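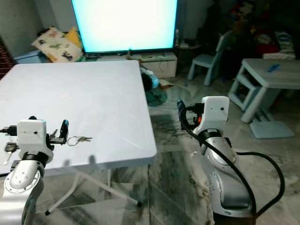
Tharushi Sarkar wants me to begin with the keys, on the grounds that everyone who came to the open day went home talking about the keys and hardly a soul mentioned the arms. She has read these notes twice and I have given in. So, keys first.

Good afternoon, everyone, and thank you for having me back. (Wait for the chairs to settle. Water is on the left.)

I was asked to talk for half an hour on our visit to the Howlader open day on 29th April, and what I should like to do is tell you what it was like to stand there, because the leaflet gives you the numbers and I am not much good at numbers. For those who didn't come, Howlader let people in for one day in spring, and there is another planned for June, and you sign up for a time and get shown the work as it goes on. No stage and no music. You get a friendly person in a lanyard, and a robot with two arms working at a folding table in a room with a television and cushions in it, much like a room any of us might have at home.

I had pictured a factory, I must say. I'd brought sensible shoes! My late uncle took me round a biscuit works when I was nine and I think I have been expecting hairnets ever since.

Now, the keys. Small hard things lying flat on a smooth table are a proper nuisance to pick up. Try it yourselves this evening with a key and a kitchen worktop, using two fingers and no fingernails, and please don't slide it to the edge, which is what all of us do. (Pause. Somebody always gets their own keys out at this point. Let them.) A bunch of keys is worse again, as it changes shape the moment you touch it. You take hold of one and the others swing off somewhere, and the ring turns over, and what you were holding is now pointing at your elbow.

Our guide explained that they call this exercise Welik, after nothing in particular as far as I could gather, and that it sits alongside another one called Letik, which is to do with cloth and folding. We heard a good deal less about Letik. I asked, and was told very kindly to come in June.

The Welik tries are kept in sets. A set is 180 tries, and each one is started afresh with the keys put down in a different way – bunched up, spread out, one apart from the rest. They had got to 62 in the set when our group came in. I had rather imagined somebody would be cheering it on, but the mood was more like a pottery class, quiet and a bit absorbed, with people tilting their heads.

(If running late, skip to the fingers.)

There was a long wait for the middle part of the morning, and I want to say a word in favour of the wait. I have been to a lot of demonstrations where everything is polished until it squeaks and you leave with no idea how hard any of it was. Here we saw an arm come in over the table, stop short, go back and come in again from a little further round, and I found I was holding my breath over it. A boy next to me asked whether it was thinking. The guide said that was a question she'd like a whole afternoon for, and then had a very decent go at it in two minutes, crouched down so she could talk to him properly. I thought that was nicely done.

Fingers, then. I was told by three different people to look at the fingers, so I am passing it on. Next slide, please.

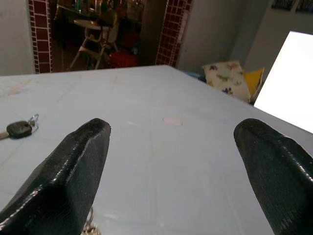
The gripper fingers over the tabletop, with the car key lying to the left.

I'll leave that one up while I talk. What I hadn't thought of until somebody said it is that you and I hardly look at our hands when we pick a thing up. We look at the thing, the hand gets on with it, and the skin tells us when we've arrived. Take away the skin and you have to be a great deal more careful about where you are before you close up. Our guide had us try it in thick gardening gloves with a bowl of coins, and I got two coins in a minute and dropped one of those. Tharushi got seven, and I have heard about it since.

Look at the room behind as well, if you can see it from the back. A high chair, cushions. I liked that very much. I asked why they didn't work in a nice clear space with white walls, and the answer was that people don't live in one.

Somebody will want to know about the money, so: the day was free, tea included, and 333 people came through between opening and closing. The coach from Gisden cost us 234 pounds between us, and the driver waited an extra half hour without a murmur, for which please thank him if you see him.

Questions I was asked last time, in case they come up again. Can you touch the arms? No, and there is tape on the floor. Is it loud? Quieter than my fridge. Is it suitable for grandchildren? Mine would have stayed until bedtime.

(Hand round the sign-up sheet for June. Pens are in the blue tin. Remind them about the coach deposit.)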